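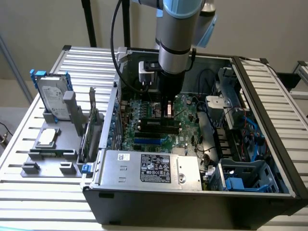
Fig. 6. Tower on its side, panel off, memory module at the slots.

Section 6. Adding or swapping memory (Geden tower)

Read the whole section once before you open anything. Takes a few minutes if the case is already on the bench.

You need:
Phillips screwdriver
Wrist strap
The new module, still in its bag
A small dish for screws
Flashlight, if your bench light is poor

CAUTION: Shut down, switch off at the back, pull the power cord. Then hold the power button in for a few seconds. Do not open the power supply itself, ever. No parts in there for you to fix.

6.1 Opening the case

1. Unplug everything. Monitor, keyboard, network, all of it.
2. Lay the tower on its side, panel up. Flat surface, nothing under it.
3. Take out the panel screws. Into the dish.
4. Slide the panel back, lift off, set aside.
5. Clip the strap to bare metal on the case.

Note: Thumbscrews on some Geden cases, plain screws on others. Same steps.

6.2 Finding the slots

Memory slots are the black ones, side by side on the green board. The blue slot next to them is an expansion slot. Memory does not go there. Don't try it.

Check the cables. If any lie over the slots move them to the side, gently. Red and blue SATA cables by the drive bay stay plugged in. If one comes loose, push it back on now, before you forget wich one it was.

6.3 Taking out the old module

1. Press the latches at the ends of the slot outward. Module should lift a little.
2. Hold by the short edges. Straight up and out.
3. Don't touch the copper-colored edge.
4. Old module into an anti-static bag, label it.

Adding only? Skip to 6.4.

6.4 Fitting the new module

1. Latches open, both ends.
2. Find the notch in the bottom edge. Line it up with the key in the slot.
3. Stand the module upright over the slot. Not tilted.
4. Press down with even force at both ends until the latches close.
5. Look along the slot from the side. Contacts should be down all the way, same depth end to end.

CAUTION: If it won't go, stop. Wrong way round, or wrong type. Forcing it cracks the slot and that means a new board.

Note: Fitting a pair? Use the slot order printed inside the side panel. Mixed sizes will run but slower.

6.5 Closing up

1. Count the screws in the dish. Same number as you took out.
2. Cables clear of any fan and clear of the heatsink fins.
3. Strap off. Panel on, screws in.
4. Stand the tower up, plug in, switch on.
5. Check the memory total on the start screen.

Beeps and no picture: power off, cord out, open up, reseat the module. Nearly always not pushed in far enough. Still beeping, try the module in the next slot along.

Total shows the old amount: same fix, reseat first. Then see Misby bench note 126.

Record the change on the tower's service card, with part number and your intials. Questions to Poonam Shakya, parts desk.

Rev. October 2022, S. Goel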